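Visitor Questions - Open Day at the Lolel Robot Workshop

Before you come

When is the next open day?
The next one is in July. The exact day will be put on the Lolel home page when the hall is confirmed. If you left your e-mail at the last visit, you will get a message and you do not need to write to us again.

Do I have to register?
Yes, for the demonstration. Each group has 30 places and we cannot add chairs, the fire rules do not allow it. For the poster room upstairs no registration is needed.

How much does it cost?
It is free. Schools which come with their own bus should tell us one week before, so that we can open the gate on the yard side.

Can I bring children?
Children are very welcome from the age of six. Smaller children may come too, but they have to stay in the second row, behind the rope.

At the demonstration

What will I see?
The main part is the dish table. The arm, which we call Drollik, works with ordinary kitchen things: bowls, stacked bowls and a dish rack. Huia Tautahi leads the demonstration and explains every step while the arm is moving. After this there is time for questions, and usually the questions are longer than the demonstration.

Why do you use bowls and not boxes?
A box has flat sides and is easy to hold. A bowl is round, it is often glossy, and the gripper must come to the rim at a good angle. If the angle is bad, the bowl turns away or the finger slides on the inside. Stacked bowls are harder again, as the rims lie close together and the arm can take two when we want only one.

Is the table prepared in a special way?
No. We use a floral-print table cover and bowls with different patterns, in the way they could stand in somebody's kitchen. On the screen next to the table you can follow the view from the wrist of the arm.

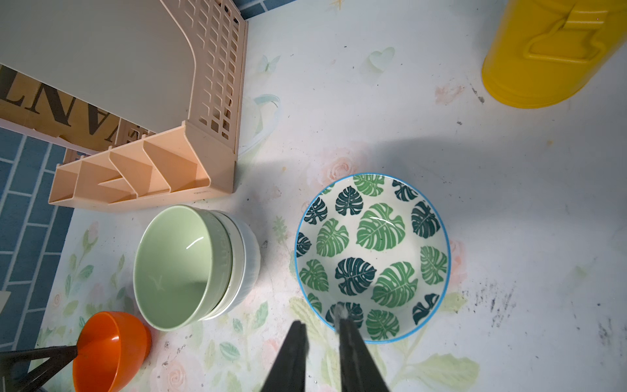 Can my child give a command to the robot?
Yes, at the end of each group. The child chooses a bowl and Huia starts the program for it. Please be patient if it needs a second attempt - we do not repair the result by hand.

Is it dangerous?
The arm moves slowly during visits and there is a red stop button on both sides of the table. Please do not reach over the rope, also not when the arm stands still.

May I take photos?
Yes, but without flash. The flash disturbs the cameras and we have to start again from the beginning.

After the visit

Where can I read more about the software?
The planning program is named Nyarko. A short introduction is printed on the sheet you receive at the door. We do not have a public download at the moment.

I lost something in the hall. What should I do?
Please write to the visitor desk and give the number of your group. We keep found things until the next open day.

Is there something to eat?
The Lollia cafe on the ground floor is open during all groups. Food must stay outside the demonstration hall, water in a closed bottle is fine.

Last change of this page: January 1, 2020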